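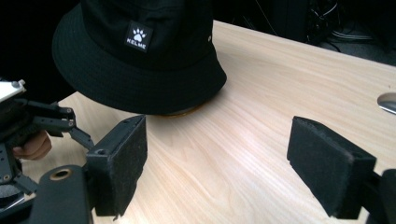

I have been putting off sorting out my hats for most of the year, and on Thursday I finally ran out of excuses. It rained from breakfast onwards, the kettle was on, and there is a limit to how many times a person can open the hall cupboard and have a beret land on her foot. So out they all came, one after another, to be looked at properly on the table. The black bucket hat with the little white paw print and KELME on the front is a keeper, no question. I like the rings of stitching round the brim, and the brim itself comes down far enough to keep the drizzle off my glasses, which matters a great deal in Stistport in November! I wore it on nearly every walk out to Plamley last autumn and I fully intend to do the same again.

Others were harder. I have 2 straw ones that I only ever wear on holiday, and a green felt thing from Fluretti that I bought for a wedding and have never had the nerve to put on since. Afonso Cunha next door says I should wear it to the shops and be done with it — easy for him to say, he looks good in anything.

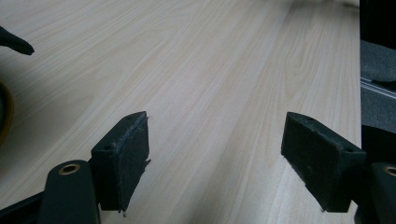 The straw ones have gone on top of the wardrobe in a big round box, with tissue stuffed in the crowns so they keep their shape. I used to fold my soft hats flat and wedge them under the scarves, and they always came out with a crease right across the front, so those now hang on a row of pegs by the back door. The pegs are from Björklund and they took me 30 minutes to put up, including the time spent looking for the spirit level (it was in the airing cupboard, don't ask).

As for the green felt, it's on the end peg for now. I'll give it until Christmas, and if I still haven't worn it by then my sister can have it.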